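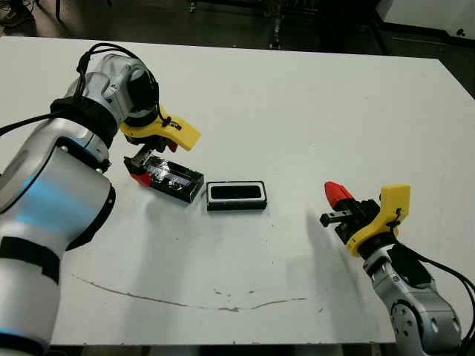 When we wrote to you in January, the Gourlay Street reading room still had boxes in the hallway and a front door that stuck, so it is a real pleasure to tell you that we are now open five afternoons and two evenings, and that people are coming! The door still sticks a little, but the boxes are gone. Your grant paid for the shelving, the lamps and the first batch of large-print books, and we set all of it out so that someone with a walker or a stroller can get all the way to the back windows without asking anyone to move. We argued for quite a while over the tables and went with white tops in the end, which are kind to tired eyes when you put a page of large print on them, though they do show every coffee ring.

The large-print collection stands at 700 titles, and the mysteries go out faster than we can put them back. We had planned to spend evenly across fiction, history and cooking, but after listening to our readers we moved $200 from cooking to mysteries and westerns. I hope that sits well with you – I did mention it on the phone, and the receipts are in the folder.

The home delivery side has been slower, I'm sorry to say. Our arrangement with Hellen, the van service, only covers the streets east of the canal, and a good many of the people who asked for books live on the Minerel side. Gorkis, the pharmacy on the corner there, has offered to keep a shelf behind the counter where readers or their neighbors can pick up a bag of books along with their prescriptions. We would like to try that through the spring before asking you for any more money for driving.

Still to do: the hearing loop at the front desk, the sign for the side entrance, and a proper catalog, as we are getting by with index cards and a good deal of memory. Please do come by for tea any afternoon you are nearby.

With warm thanks,
Dymphna Brophy
2025-03-14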